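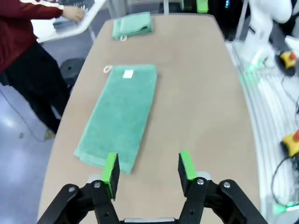 Brisent Home Altar Cabinet, small size, dark finish
Reviewed 6/6/25

I keep a daily practice for Hestia, and for my grandmothers on both sides. For four years all of it happened on a bookshelf, between the dictionaries and the printer. In January I decided that the goddess of the hearth should have something better than that, and I ordered the small cabinet from Brisent.

I paid 147 dollars with delivery to Markville. The box came with one corner crushed but the cabinet inside had no damage. Assembly took me one evening. The instructions are only drawings, and the drawing for the door hinges shows the left door two times, so I put the right one upside down and had to take it off again. If you are patient you will manage. You need your own screwdriver.

The cabinet has two doors, one fixed shelf in the middle and a small drawer below. I put Hestia on the upper level with her lamp, and the photographs of my grandmothers below with a cup for water. In the drawer I keep matches, wicks and the cards where I wrote my prayers. I was afraid it would feel crowded, and the lower level really is a bit crowded. Two photographs and one cup is the limit. If you honor many gods, take the large size, or use this one only for your household spirits.

What I like the most is the doors. My sister-in-law is a Catholic and she visits often. She never said anything bad, but I prefer to close the doors when people eat at my table. Also I found that opening them in the morning became a part of the rite. I wash my hands, I open left and then right, I say the first words to Hestia and only then I light the lamp. I did not plan this, it came by itself after a few weeks.

Now the problems. The upper space is too low for a real flame. Brisent says in the leaflet that candles are allowed "with care", but I measured with my hand and the heat under the top board was too strong for me after ten minutes. I now use a very small oil lamp, and I pull it forward on the edge of the shelf while it burns - and I stay in the room. For somebody who wants tall candles this cabinet is simply wrong.

The second problem is incense. The smell stays inside when the doors are closed, and frankincense from one week mixes with the next. I leave the doors open for an hour after the offering. The back panel is thin and already a little yellow at the top.

Before this I also looked at the Srisuk wall shrine, which is open at the front and has beautiful carving, but it must be screwed to the wall and my landlord does not permit that. The Plarura folding altar was cheaper, but I wanted something that stays in its place. A hearth should not be folded up every night, in my opinion.

I would buy the cabinet again, at this price. For a lamp, a cup and a few images it is enough, and it closes well. I only wish the drawer had a stop at the end, as it fell on my foot two times already.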